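Last updated 17 March 2025
By Dorin Tudose

We use cookies to remember where you were in this guide. Accept / Manage settings

Section 4: Moving, placing and levelling the Nunness table

Read this section before you shift the table. The Drostel leaflet that comes in the carton covers the same ground in one paragraph, tells you the table is "effortless to reposition", and leaves it there. I have moved plenty of tables and have yet to meet an effortless one. The steps below take longer and I trust them more.

They apply to the long Nunness with the pale green top and the dark metal frame. If you have the round Lai table, skip to Section 5.

4.1 Before you lift

1. Clear the top completely. That includes the cloth, the lamp and the mug you were going to hold in your other hand.

2. Wipe the top with a damp cloth and dry it. The brochure calls the surface "grip-friendly". It is smooth, and smooth things slip when they're wet.

3. Measure the spot where the table is going, then measure the narrowest doorway on the way there. Do this even if the table came in through the same door. People rehang doors and add skirting.

4. Check the fixings that hold the top to the frame. Push the top sideways with your palm. If it moves at all, tighten everything before going further, using the 10 mm spanner. The key supplied in the carton is soft and rounds off quickly, so buy a proper one.

5. Stand at a short end and look down the length of the top. You want the long sides clear of the wall before you lift, with enough room for knuckles. 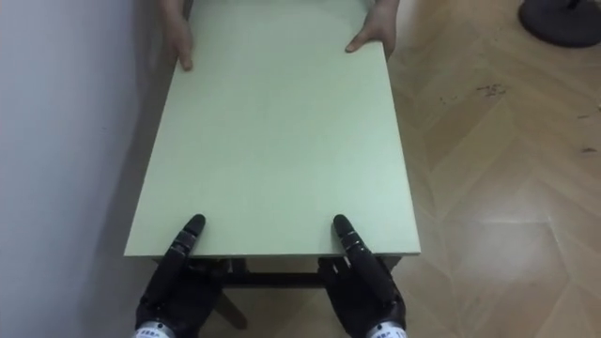 Fig. 4-1. Grip at the short end: thumbs on top, fingers under, both set in from the corners.

Caution: Do not lift by the corners alone at the near end until you have checked that the top is tight. The leaflet says any grip will do. I doubt whoever wrote that had a loose one come up in their hands.

4.2 Clearing the floor

Most trouble with moving a table happens at ankle height. Sliding pads are sold for this job, and the Juvthorpe ones are advertised as safe on every floor. I wouldn't take that as a promise. A pad with one bit of grit stuck to it will draw a line right across a wood-look floor, and you'll be living with that line for years.

6. Sweep the whole route, including the patch under the table.

7. Unplug any cable that passes under the frame and coil it well out of the way. Taping it down is a poor second choice. Cables that run under a table have a habit of looping around a leg at the moment you lift.

8. Move stands, tripods and anything else with splayed legs back from the route. Allow more space than you think you need, especially on the side you can't see past the top.

9. Note any marks already on the floor and on the tabletop. Small scuffs on the green are easy to miss until the light changes, and then each person blames the other's belt buckle.

Note: The pale rim along the end of the top shows wear sooner than the surface does. Drostel describes it as "lifetime edging" without saying whose lifetime. Keep it off door frames.
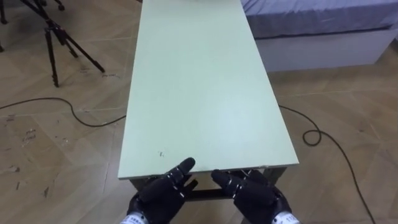 4.3 Lifting with two

The leaflet has a drawing of one person carrying the table on a hip, smiling. Please ignore it. A long top swings, and one person has no way to stop the far end.

10. Put one lifter at each short end, facing each other. The long sides are the wrong place to stand; you'll both be walking sideways and one of you will be walking into something.

11. Take the same hold at both ends where you can. Fingers go under the board and the top of the grip rests on the surface. At the far end, holding nearer the corners gives better control of the swing.

12. Agree who calls the lift. The person who will be walking forward should do it, as they can see where they're going.

13. Lift on the call, just high enough for the feet to clear the floor. Pause there. If the top creaks or shifts on the frame, put it down and go back to step 4.

14. Walk slowly and keep the board level. If one end dips, the other lifter takes more of the weight without noticing until their wrists complain.

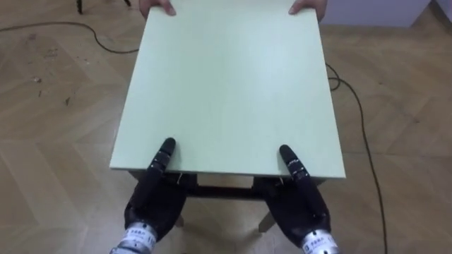 Reader comment, Marlow: We did ours in September with gloves on, the rubbery gardening kind, and found it much easier than bare hands. Your guide doesn't mention gloves at all. Also our hallway was 42 mm wider than the table and that was plenty, so I think you're being a bit fussy about the measuring.

Fair enough on the gloves. Thin rubbery ones are fine if they fit. Thick ones hide the edge of the board from your fingers, and I'd leave them in the shed. As for the hallway, 42 mm is the total, so that's 21 on each side, and I wouldn't want my knuckles in it. Measure anyway.

4.4 Setting down

15. Stop over the new spot and check both ends before lowering. Adjusting in the air is quicker than dragging afterwards, and dragging is how floors get scratched.

16. Lower together, on a call. Both of you keep hold of the top until all the feet are down.
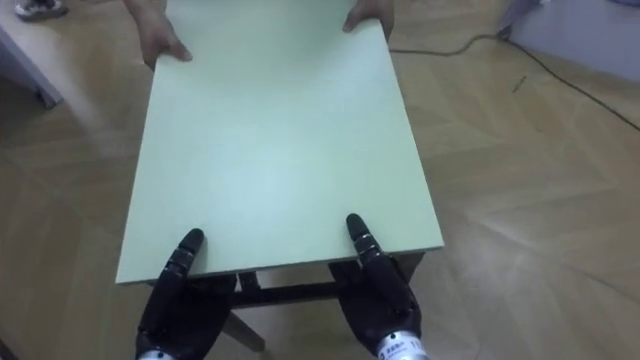
Fig. 4-2. Hold at both ends. Keep fingers clear of the frame under the near edge.

Caution: The gap between the top and the frame will pinch. Slide your fingers straight out towards yourself; don't let them drift in under the board.

17. Press on each corner in turn. If the table rocks, find the low foot and turn its adjuster a little at a time. The feet are said to be self-levelling. Mine weren't. My house dates from 1969 and nearly every floor in it falls towards the back door, so perhaps I expected too much.

18. Check again the next day, once the feet have settled. Then run the cables back, along the wall if they'll reach, and put the spanner somewhere you'll find it.

For cleaning the top and dealing with scuffs, go to Section 6.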